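Mustomik réorganise ses postes de pliage et de tri textile

L'atelier Mustomik a achevé en juillet le réaménagement de ses postes de travail consacrés au petit linge : torchons, foulards, serviettes et carrés de tissu imprimé. L'opération porte sur 26 postes, répartis dans deux salles du site Zelport. Elle remplace l'implantation précédente, dans laquelle le tri et le pliage s'effectuaient sur de grandes tables communes, sans limite marquée entre les zones.

Le nouveau cahier d'implantation, référencé 1655, fixe la position de la surface de pliage, celle du bac et le sens de circulation des pièces. Il a été rédigé par Evaristo Caruso, responsable des méthodes, à partir des relevés effectués au printemps dans la salle Nakajima. Les pièces arrivent en vrac, sont reprises une à une, étalées, pliées, puis déposées en pile avant contrôle.
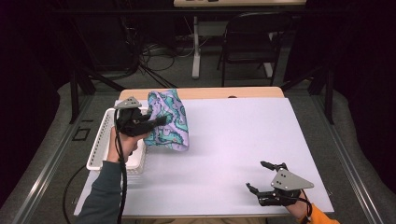 Le choix du plan de travail a été tranché en premier. Les essais menés sur table nue donnaient un contraste insuffisant avec les tissus écrus et beiges, et les bords des pièces se repéraient mal au moment de l'alignement. Une planche rectangulaire blanche, posée sur la table en bois clair, sert désormais de fond ; un imprimé à volutes turquoise sur base lavande s'en détache nettement, même chiffonné. Le bac, en plastique blanc à parois ajourées, se place sur le bord gauche de la planche, dans le sens de la profondeur. Le reste de la surface est réservé à l'étalage.

La consigne de prise reste inchangée : la pièce est saisie par un bord, soulevée, puis ramenée vers le centre de la planche. Les plis marqués sont ouverts à plat avant le premier rabat. Pour les carrés, le pliage se fait en deux rabats successifs ; les formats allongés en demandent 3. Les pièces tachées ou décousues sont écartées sans être pliées et rejoignent un circuit distinct.

Les bacs de la gamme Pesetti, à fond plein, ont été retirés de la zone de pliage et réaffectés au stockage. Les parois ajourées ont été préférées pour les postes, où l'opérateur doit pouvoir évaluer le remplissage depuis sa place.

Une révision du cahier 1655 est prévue après la première période d'exploitation. Elle portera sur la hauteur des piles et sur l'éclairage de la seconde salle, dont les luminaires n'ont pas encore été remplacés. Les grandes pièces, draps et nappes, restent traitées sur les anciennes tables.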